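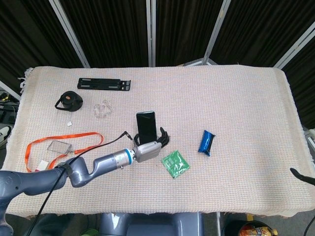

Can a machine tidy a small table yet, or should I wait?

Ravinder McIntyre

Hello everybody. I run a small repair counter, and behind it we have one table where everything lands. Phones, phone holders, badges on lanyards, snack bars, bottle lids, small tags on strings. Each evening I spend up to 40 minutes to put it all where it belongs. I read a lot about robot arms with fingers and I want to know if they can do this kind of chore now, in a normal room, without an engineer standing next to them. I don't need speed. It can work all night if it wants. My budget is not big, but I could save for it if the answer is yes. I looked at the Groratex page and the Forov page and both show only boxes being moved, and boxes are not my problem.

Thank you in advance for your answers.

Hạnh Bạch

I worked with arms in a packing shop for 6 years, so I can tell you what I saw there, but your table is different from ours.

A phone is one of the easier things. It is stiff, it has a known shape, and if it stands up the fingers can come from the side. A black phone with a glossy screen can still confuse the camera, so good light is important. A snack bar is also possible, the wrapper moves a little but it does not matter much.

The lanyard is the hard one. It is soft and it takes a new shape every time. The hand picks it in one place and the rest drags over the table and takes other things with it. The same for a tag on a thin string. Clear plastic is bad too: a badge sleeve on light cloth is almost not there for many cameras. And if your table has a cloth with loose threads at the edge, take it off before you try anything. The fingers may pinch the cloth together with the flat objects. We used a plain gray mat and it helped us more than the new software.

So my answer is: part of the table yes, the whole table no. If you put lanyards on a hook by hand and leave the stiff things for the machine, maybe you will be satisfied. You must also teach it where each thing goes, and in our shop this took longer than choosing the arm. Please ask the seller to show it with your own objects, mixed, 8 or more at one time. If they want to bring their own objects, be careful.

Lemieux

No. Buy trays. I paid 900 for a used gripper from Gostora and it sits in a drawer since June.

Ravinder McIntyre

Thank you both. Hạnh, the mat I can do tomorrow morning, and I will write to the seller about the test with my objects. Lemieux, which size of trays do you use?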